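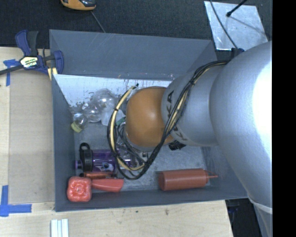

Truvard 管线包使用评价:装在库卡机械臂上，用了一个夏天

我在一个小实验室做设备维护，我们的单元做的是料箱拣选：一台 KUKA 机械臂，一个灰色料箱，箱子里放各种日用品，水瓶、挤压瓶之类。中文不是我的母语，有些零件的叫法可能和国内厂家不一样，请大家见谅。

我想评价的是 Truvard 的外置管线包，就是把电缆和气管固定在手臂外面的那一套东西。一套里有 40 根扎带、5 个弹性支架、两段护套和一张安装图。我们买的时候付了 2,776 元，不含运费。

先说安装。说明书写得比较简单，只有四页，图很小，字也很小。我和同事 Nayeli Tapia 两个人装，从上午九点开始，到下午三点才结束。时间主要花在找长度上。电缆从大臂过来，要斜着跨过前面的臂段，再到末端。留得太短，手腕转到极限位置时接头会受力；留得太长，电缆就会在手腕前面垂成一个大圈。我们选择了长一点。现在料箱上方看到的就是这个大圈，黑色的和浅棕色的线捆在一起，绕在橙色关节盖的前面。

这个大圈有一个缺点，我必须写出来。手臂伸进料箱的时候，线圈也跟着进去，会靠近箱壁，也会靠近箱里的东西。我们的箱子壁比较高，而且是斜的，所以抓靠边的物品时，要在程序里限制手腕的角度。第一个星期我没有限制，电缆在箱边上蹭过两次，护套的表面磨毛了，里面没有坏。后来 Emiliano Llorente 改了路径，让第六轴尽量往一个方向转，问题少了很多。

扎带的质量很好，拉紧以后不滑。但是我建议不要完全拉紧，特别是在关节附近，电缆需要一点活动的空间。我们有一根扎带拉得太紧，两个星期以后那里的外皮出现了压痕。弹性支架我觉得一般。5 个里面我们只用了三个，另外两个的底座弧度和我们的臂段不合，贴不平。我写信问了厂家，Paraskevi Theodorakopoulos 女士第二天就回信，说可以换平底的型号，但是运费要自己出。我没有换。

护套耐磨，不过颜色只有黑色，检查的时候不容易看出油污。我以前用过 Sotau 的产品，护套可以从侧面打开，换一根线十分钟就够了。Truvard 的要从一头穿进去，换线的时候差不多要全部拆掉。七月我们换过一次末端的气管，Cherry Mae Cruzado 一个人拆了一个下午，她对这个设计很不满意。如果您的末端工具经常更换，请认真考虑这一点。

再说日常的检查。我现在每天开机前做这几件事：

手动低速，把第四、五、六轴分别转到程序用到的最大角度，看电缆有没有绷直。
用手摸一遍扎带的位置，松的换掉，剪下的尾巴不要掉进料箱。
看臂段上的接头，插头要插到底，锁扣要扣上。
看料箱有没有移动。我们用夹钳夹住箱边，桌面上贴了蓝色胶带。夹钳松了，箱子一歪，手臂和箱壁的距离就不对了。

最后一件事和管线包没有直接关系，但是对它的寿命影响很大。箱子偏了一厘米，电缆就可能碰到箱壁。

到现在一共用了 11 个星期，没有断线，也没有漏气。有一次停机是因为接头松了，那是我自己装的时候没有扣好，不能怪产品。

价格方面，比 Ruotsalainen 的便宜，比网上没有牌子的贵不少。没有牌子的我也试过，扎带用一个月就变脆，所以我不想再省这个钱。

评分：四星(满分五星)。扣掉的一星给护套的穿线方式和那张太小的安装图。适合工具固定、不常换线的单元。料箱很深的朋友，买之前请先量一下手腕在箱内转动时需要的空间，线圈占的地方比图纸上大。

如果有人在同样的手臂上用过平底支架，请留言告诉我贴合得怎么样，我还在犹豫要不要补两个。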